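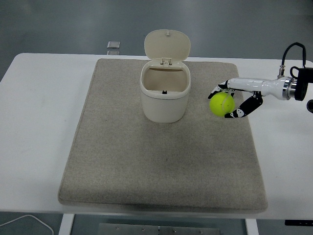

Felt mat on the bench, small bin with the lid open

Fitting an even LED backlight to a marquee box

Krisztina Medve
Last revised September 7, 2023

These notes cover replacing a fluorescent tube with LED strip in the marquee box of an upright arcade cabinet. The measurements are from a Trurkonero two-player cabinet with a window 596 mm wide and 130 mm high. The method is the same for other boxes, but the row spacing and the length of strip will change with the window.

The original tube gives a bright band across the middle and dark corners. A single row of LEDs in the same place gives much the same band, with visible dots added. Two rows on a white back panel, set far enough behind a diffuser, will light the whole window.

Before you start

Unplug the cabinet at the wall. The tube fitting runs at mains voltage and on this cabinet the feed is taken from ahead of the front power switch, so turning off the switch does not make it safe. If you are not confident working on mains wiring, have the old fitting disconnected by an electrician and do the low voltage work yourself.

Parts

White LED strip, 12 V, 4000 K, 9.6 W per metre, cut points every 50 mm. I used Grarkton strip, which came as an offcut 1,610 mm long.
Enclosed 12 V power supply, 2 A. Mine is a Jokemport.
Opal acrylic sheet, 3 mm, cut to the size of the marquee.
Aluminium sheet, 1.5 mm, for the back panel.
Matt white spray paint.
Two-core cable, 0.5 mm², red and black.
Inline fuse holder with a 2 A fuse.
Heat-shrink sleeving, P-clips and short wood screws.

Do not use gloss paint. It reflects each LED as a separate point and you will see these through the artwork.

1. Remove the old fitting

Undo the top retainer and lift out the marquee and its clear cover together. Keep them flat. Old printed film cracks along any existing crease.

Take out the tube, then the holders, starter and ballast. Cap the mains feed in a proper terminal enclosure and fix the enclosure to the side wall of the box. Vacuum out the dust before anything new goes in.

2. Measure the depth

Measure from the inside face of the marquee to the back wall. The Trurkonero box gives 68 mm. After allowing for the diffuser and the back panel there is 60 mm or so of clear space between the LEDs and the acrylic.

As a working rule, the distance from the LEDs to the diffuser should be close to the distance between rows, or greater. The first version I built had the panel packed forward on 25 mm battens and showed two distinct stripes. Moving the panel back cured most of it. A second diffuser behind the first would also have hidden the stripes, at the cost of a good deal of light.

3. Make the back panel

Cut the aluminium to fit the back wall with a 2 mm gap on all sides. Drill a fixing hole in each corner and a 10 mm hole at one end for the cable, and fit a grommet. Deburr everything.

Key the surface with fine abrasive paper and wipe it with isopropyl alcohol. Mask the two lines where the strip will go. Spray two thin coats and leave overnight. The strip sticks better to bare metal than to paint.

Paint the inside of the top, bottom and side walls at the same time. The side walls matter most – bare chipboard at the ends of the box is the main cause of dim corners.

4. Lay out the rows

For a window 130 mm high, mark the rows 65 mm apart and centred on the window. Check against the window itself. On this cabinet the opening sits a little lower than the middle of the box, and a panel marked out from its own edges will be wrong.

Cut two lengths of 550 mm, which leaves 23 mm at each end of the window. Cut only on the printed lines. Press the strip down along its full length, working from one end, without pressing on the LEDs.

5. Wire the rows

Connect the rows in parallel, positive to positive and negative to negative. Tin the pads first and keep the iron on them for no more than two seconds. Sleeve every joint.

The two rows together draw 10.56 W, or 0.88 A at 12 V, so a 2 A supply has plenty in hand. Put the fuse in the positive lead, close to the supply.

Mount the supply in the lower part of the cabinet if the cable will reach. Inside the marquee box it adds heat and casts a shadow. Any supply with a metal case must be earthed.

6. Test before closing up

Run the strip on the bench for an hour with the panel propped upright. Look for sections that are dimmer or a different colour. A group of three that stays dark usually means a bad joint or a damaged LED within that group.

Fix the panel in place, stand the acrylic in front of it and look at it in a dark room with no artwork fitted. Faults show far more clearly on plain white.

7. Refit the marquee

Peel the protective film from both sides of the acrylic. The order from the back is acrylic, artwork, clear cover. Leave 1 mm of clearance at each end for expansion. Refit the retainer and do the screws up finger tight, then a quarter turn.

Faults

Stripes across the window: rows too far apart or panel too far forward.

Dim corners: unpainted end walls, or strip cut too short.

One end dimmer than the other: thin cable or a poor joint at the feed end. On runs this short the strip itself is rarely to blame.

Washed-out artwork: too much light. Prints made for a tube are often thin in the dark areas. Fit a 12 V PWM dimmer between the fuse and the strip, and set it with the room lights as they will be in use. A cheap dimmer may whine at low settings. The Szilágyi unit I fitted in May is silent down to the lowest mark on the dial.

Flicker when the monitor starts: the strip has been fed from the game power supply. Give it a separate one.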